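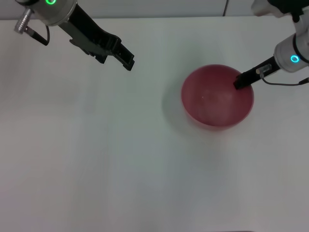

Student manipulation projects are graded on the wrong thing, and the two-arm course at Clarnlow is a fair place to show it. The course runs from September, takes teams of three or four, and ends with a demonstration in front of the other teams and two outside graders. A team passes the demonstration if the task runs through once in the time allowed. Take the bowl task, the plainest on the list. One red bowl stands on a bare white table, the right gripper goes in nearly closed with its tips just inside the rim, and the left gripper waits out over the table, fingers a little open, holding nothing. Nearly everything a student could learn from this project is contained in that position, and our grading sheet has no line for any of it.

I have taught the lab section for several years and helped write the sheet, so part of the complaint is against myself. The sheet has 16 items. Most concern the report: block diagram present, coordinate conventions stated, references formatted. Three concern the demonstration, and all three can be satisfied by one good run. One item asks whether the team "handled errors appropriately." I have seen it marked yes for a team whose only error handling was a student with a hand on the stop button.

Consider what the rim grasp asks of a team. They must choose how deep the tips go. Too shallow and the rim slips out on the lift; too deep and the fingers meet the curve of the wall before they close. They must choose the approach angle, and the angle is limited by the wrist, by the cable that hangs off the gripper, and by wherever the other arm happens to be. They must decide where on the rim to grasp, given that a round bowl offers no preferred point and the arm very much does. Each of these is a number somebody has to pick. In the reports I read, the numbers appear in a table, to three decimal places, with no account of where they came from. When I ask, the usual answer is that they were adjusted until the thing worked.

Adjusting until it works is a respectable method. Most of us in the field use it daily. The trouble is that a student who adjusts until it works once has learned very little about how near the edge the result sits. Move the bowl by the width of a finger and the table of numbers may be worthless.

Last year one team did this properly. Corina Ursu and Paula Munteanu placed the bowl at 14 marked positions, ran the grasp at each, and wrote down every outcome. It failed at five. All five were on the same side of the table, and they traced the cause to a wrist joint running close to its limit. They did not have time to fix it. Their report said so, included the map, and gave the joint values. On demonstration day the bowl was placed, by bad luck, in the weak region, and the lift failed in front of everybody. Under the sheet they lost the full demonstration score. Another team, which had tested at a single position and was handed that position, got all of it.

I don't blame the graders. Mircea Dinu, who graded both teams, applied the sheet as written, and he raised the discrepancy himself afterward. He also made the strongest case for leaving the sheet alone. A demonstration is a deadline, he said, and deadlines are part of engineering. Students who know that a clean report on a failed system earns full marks will write clean reports on failed systems. There is something to this. I have read those reports too. They are long, and the future work section is the longest part.

But the choice is not between grading the run and grading the prose. Trials can be graded. A table of trials, with positions and outcomes and a note on each failure, is harder to fake than a single run and much harder to fake than a discussion section. It can be spot-checked: pick two rows, put the bowl there, see what happens. That takes a few minutes per team. The current demonstration slot is 13 minutes, and most of it goes to setup.

The same reasoning applies to the second arm. Teams are required to use both, and the bowl task is built so that the second arm comes in after the first has lifted. Before that it has to be somewhere. Many students treat the waiting position as a leftover and take whatever pose the arm was in when they started. Then the first arm lifts, swings, and has to be slowed or rerouted to clear it. Svenja Seidel's team spent two lab sessions on the waiting pose alone and were told by a visitor that they were behind. They were further along than anyone else in the room. Their planner never had to handle a near collision, and their code was about half the length of the others'.

A word on software. The Pevow library we use ships with a grasp routine that will accept a bowl position and return something usable much of the time. I would keep it. Forbidding it only moves the effort into rewriting it badly. I would ask, though, that a team using it report how often it fails on their table and what they do then, in the same trial format as everybody else. A student who can say when a tool stops working is ready to be hired. One who can only call it is going to need supervision.

My proposal for next term is short. Drop the formatting items to one line. Require at least ten trials at positions the team did not choose, recorded as they happen, failures included. Let the graders repeat two of them. Give the final run a quarter of the marks, so that it still matters on the day and a single slip does not erase a term. Ask every team to state one condition under which their system should not be used, and take marks off if the statement is vague.

Anca Crăciun, who schedules the lab, has pointed out that ten trials per team means more table time than we currently have. She is right. My answer would be to remove a task from the list, and the stacking task is the one I would remove. It looks good on open day and teaches the same lesson as the bowl, with more waiting.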